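見出しの「住民は反対」について

ブロクム(Brokum)の新聞の読み比べをまた書く。前回は市議会の議事録と記事の食い違いだったが、今回は世論調査である。町の外の人には退屈な話だと思う。

7月21日の朝刊一面に「旧市街の車両規制、住民は反対」という見出しが載った。旧市街のうち、ヴィルカム(Wirkham)地区の通りから一般車両を締め出す案についての調査結果である。私はこの地区の隣に住んでいて、車は持っていない。案そのものには、どちらかといえば賛成している。最初に書いておかないと後で言われるので書いておく。

記事の本文はこう始まる。「市が計画する車両規制について、住民の間に反対が広がっていることが、調査会社シムコ(Šimko)の調査でわかった。回答で最も多かったのは反対で、39%に達した」。続いて商店主の談話が載り、市議の談話が載り、最後に市の広報担当の「結果は真摯に受け止める」という一文がある。調査の質問文は載っていない。回答者の数も載っていない。ほかの回答の割合も載っていない。

質問文のない世論調査の記事は、私は読まないことにしている。ただ今回は一面だったし、職場でも昼休みに話題になっていた。同僚の一人は「やっぱりみんな反対なんだ」と言っていた。それで元の報告書を探すことにした。

報告書はすぐに見つかった。シムコのサイトの「公開資料」のところに普通に置いてある。登録もいらない。表紙を入れても薄い資料で、読むのに昼休みの残り時間で足りた。有効回答は1446人。対象は市内全域の成人で、ヴィルカム地区の住民だけではない。まずここで見出しの「住民」がどこの住民なのかという問題が出てくる。記事を読むと地区の住民のように読める。談話の商店主も地区の人だ。しかし調査の数字は市全体のもので、地区別の集計表は報告書にはついていない。

次に選択肢である。選択肢は4つあった。

「賛成」
「配送と通院の車を例外とするなら賛成」
「反対」
「わからない」

反対が39%で、単独では確かに一番多い。そこは記事のとおりである。ただし賛成は二つに分かれていて、足すと反対を上回る。報告書の要約の最初の段落には、その合計が書いてある。つまり調査会社は「条件付きを含めると賛成が反対を上回った」と要約し、新聞は「住民は反対」と見出しをつけた。同じ表を見てのことである。

ここで新聞側の言い分も考えておく。「条件付き賛成」を賛成に数えるのは乱暴だという考え方はある。条件が満たされなければ反対に回る人もいるだろう。私もその点は認める。それなら記事にそう書けばいい。「無条件の賛成は少なく、例外を認めるかどうかで意見が割れた」と書けば、長くはなるが正確である。それに、市の案にはもともと配送と通院の例外が入っている。市の説明資料の2枚目にある。だから今回の場合、条件付き賛成の人は、実際に出ている案に賛成している人に近い。記事はこの例外規定にも触れていない。

私が引っかかったのはむしろこちらのほうだ。例外規定のことを知らずに記事を読むと、通院の車まで止められるように読める。談話の商店主も「配送が止まったら店はやっていけない」と話している。もっともな心配だが、案では配送は止まらない。談話をとった記者がその場で案の中身を伝えたのかどうか、記事からはわからない。
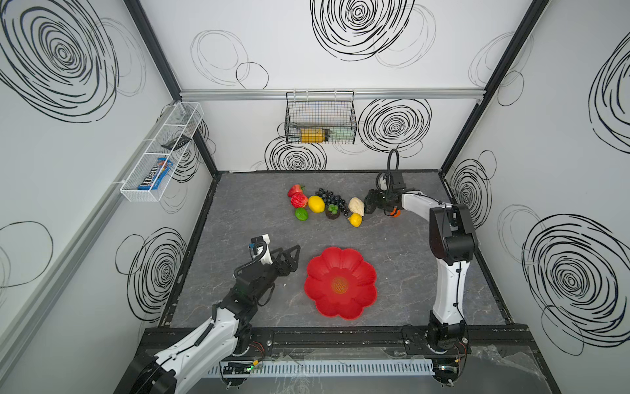
渦巻き模様の壁に囲まれた作業台とロボットアーム

編集部にメールを送った。書いたことは二点で、質問と選択肢を載せてほしいということと、調査対象が市内全域であることを明記してほしいということである。見出しを変えろとは書かなかった。見出しは編集の判断だと言われればそれまでなので、事実として足りないところだけを書いた。報告書のリンクも貼った。

自動返信がすぐに来た。その後は何も来なかった。

返事が来ないことには慣れている。このブログを始めてから4年近くになるが、送ったメールに人間の返事が来たことは少ない。来ても「ご意見は担当に伝えます」という一行が多い。一度だけ、暖房費の補助の記事について担当記者から長い返事をもらったことがある。あのときは私のほうが表の単位を読み違えていて、謝って記事を直した。直した記事は今も残してある。

今回は3日後に、電子版の記事の末尾に短い注がついた。「調査は市内全域の成人を対象としたものです。表現を一部改めました」。本文のほうは、「住民の間に」が「市民の間に」に変わっていた。見出しはそのままだった。選択肢は載らなかった。紙面のほうに訂正が出たかどうか、図書館で翌週の分まで見たが、見つけられなかった。見落としていたら教えてほしい。

この件を、エルネー・デアーク(Ernő Deák)さんにも聞いてみた。以前、町の統計の読み方の講座で講師をしていた人で、今は引退している。私はその講座に通っていた。電話で事情を話すと、まず報告書を送れと言われた。送ると夜に折り返しがあった。

デアークさんの意見は私のものと少し違った。見出しについては、新聞だけの責任にするのは公平でないという。選択肢の作り方がよくない、というのが彼の最初の指摘だった。賛成だけを二つに分けて、反対を一つにしておけば、反対が一番多くなりやすい。反対にも「区域を狭めるなら受け入れる」という選択肢を作れたはずだ。そうすると反対も二つに割れて、別の見出しになっただろう。あるいは最初に賛否だけを聞いて、次に条件を聞けばよかった。「数字を見る前に質問を見なさいと、講座で何度も言ったでしょう」と言われた。言われていた。

私は新聞の見出しのことばかり考えていたので、調査票のほうは素通りしていた。自分が賛成の立場だから、「足せば賛成が上回る」というところで満足してしまったのだと思う。デアークさんの見方に立てば、合計した数字もそれほど強いものではない。例外の内容を質問文の中で先に見せているので、それを読んで「それなら賛成」に流れた人もいるはずである。報告書にも選択肢の並び順を入れ替えたかどうかは書かれていない。

だから、この調査から言えることは限られている。反対は39%あった。少ない数字ではない。例外を認めるなら賛成という人がかなりいた。地区の住民がどう思っているかは、この報告書からはわからない。

比較のために、ドラルホルム(Dralholm)の例も調べた。あちらは数年前に似た規制を入れた町で、ブロクムの議論でもよく名前が出る。賛成派は成功例として出し、反対派は失敗例として出す。向こうの地元紙の記事をいくつか読んだが、導入前の調査については質問文と集計表が記事の下に全部ついていた。見出しはどれも地味だった。「車両規制、意見分かれる」とか、「例外の範囲が焦点」とか、そういうものだ。これで新聞が売れるのかは知らない。ただ、読んだあとに報告書を探しに行く必要がなかった。

導入後にどうなったかについては、記事によって書いてあることがだいぶ違う。店の売り上げが落ちたという記事と、変わらないという記事がある。前者は通りの入口の店に聞いていて、後者は商店会の集計を使っていた。時期も違う。これはこれで一本書けそうだが、まだ資料が足りないので今日は書かない。

話を戻すと、6月にもブロクムの同じ新聞がこの規制の記事を出している。そのときの見出しは「旧市街に静けさを」で、こちらは賛成寄りだった。騒音の測定値が載っていたが、測った時間帯が書いていなかった。つまりこの新聞が規制に反対の立場で紙面を作っているとは、私は思っていない。担当の記者も違う。その時々に手元にある資料から、いちばん見出しになりそうな数字を抜いているように見える。6月の記事についてはメールを出さなかった。自分の意見に近い記事だったからで、これは私の側の問題である。あらためて測定の時間帯を問い合わせるメールを送っておいた。まだ返事はない。

コメント欄で前に「新聞の悪口ばかり書いている」と言われたことがある。購読はしている。町の議会に毎回記者を出しているのはこの新聞だけで、なくなると困る。電子版の料金も先月から上がったが払っている。そのうえで、調査の記事には次のことを必ず載せてほしい。

質問文と選択肢の全文
有効回答の数と対象の範囲
全部の選択肢の割合
元の報告書の場所

紙面が足りないなら電子版だけでもかまわない。表一つ分の場所で済む。

シムコにも問い合わせを出した。地区別の集計があるかどうかと、選択肢の順番を入れ替えたかどうかの二つである。こちらは翌日に返事が来た。順番は入れ替えていない、地区別の集計は回答者が少なくなりすぎるため公表していない、とのことだった。ヴィルカム地区の回答者が何人だったかも聞いたが、それは発注元の了解がいるそうだ。発注元は市である。市には窓口で情報公開の申請書を出してきた。用紙の「目的」の欄には「個人の関心」と書いた。

規制案の採決は秋の議会になるらしい。日程はまだ出ていない。公聴会があれば傍聴に行くつもりで、行けたらメモを載せる。

追記:同僚に報告書を見せたところ、「条件付きって賛成なの」と聞かれた。昼休みが終わるまで話したが、意見は合わなかった。彼は車で通勤していて、駐車場がちょうど規制区域の端にある。案の地図では区域の外になっているが、通りに入れなければ駐車場にも入れないという。地図を見直すと確かに進入路が一本しかない。これは市の説明資料にも新聞にも出ていなかったので、申請書とは別に、市の交通課に問い合わせることにした。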